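Plornar two-arm bench cell

Jirkero builds the Plornar for packing rooms, canteen kitchens and returns desks where people handle a lot of small mixed goods by hand. It has two arms on one bench. Each ends in a two-fingered gripper, and each can work on its own item or share one with the other.

The cell suits jobs where the next item is seldom the same as the last. A soft item and a hard-sided box can be on the bench together, and the operator doesn't have to change tools between them. Each arm's reach covers the middle of the bench, so a box can be held by one and opened by the other. 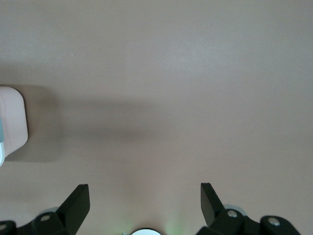 Setting up a new job takes an operator, a pendant and a set of the real items. The operator guides each arm through the task, saves it under a name and runs it slowly a few times before leaving it alone. No programming is needed for this. Changes to speed limits or to the stop zones need the supervisor's code.

What changes for staff

At Erkwood, where returned household goods are checked and repacked, the first Plornar went in last June. Hsiu-ying Kuo runs the returns bench there. Before the cell arrived, her team of five took turns at opening and closing boxes, and most of them disliked it by the second hour. The cell now does the lids and the first sort. The team does the checking, the cleaning and anything the cell sets aside.

"We still touch most of what comes in," she says. "The difference is that I'm not moving people round every hour to rest their hands."

Erkwood put 2851 items through the cell in its first full month, and 301 of those were set aside for a person to deal with. Stiff latches and very floppy fabric were the usual trouble. The site kept all five jobs. Two of the team are now trained to set up new tasks and are paid a higher rate for it. 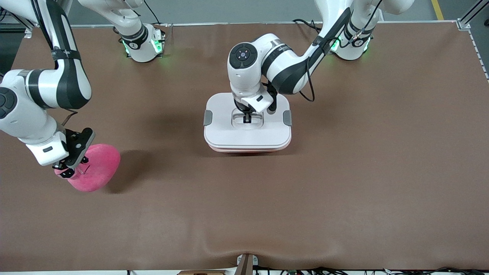 There is a learning period, and sites should plan for it. Huw Prydderch, who handles installations for Jirkero, asks for one person from each shift to be free for the first four mornings. They learn to stop and restart the arms, clear a dropped item and clean the finger pads. Everyone else on the shift gets a half-hour briefing -- mostly on where to stand and what the stop button does.

Talk to your staff before ordering. We can send someone to a shift meeting to answer questions, and there is no charge for the visit.

Supplied with the cell
Two arms with grippers
Bench and mat
Pendant and stop button
One spare set of finger pads
Printed operator guide

Options
Mok floor guard, for benches beside a walkway
Second pendant
Yearly service visit

Ordering
Cell with standard bench: part 3383
Spare finger pads, one set: part 515

Delivery dates are given with the quote. Please include a list of the items you want handled and the width of the narrowest door on the way in.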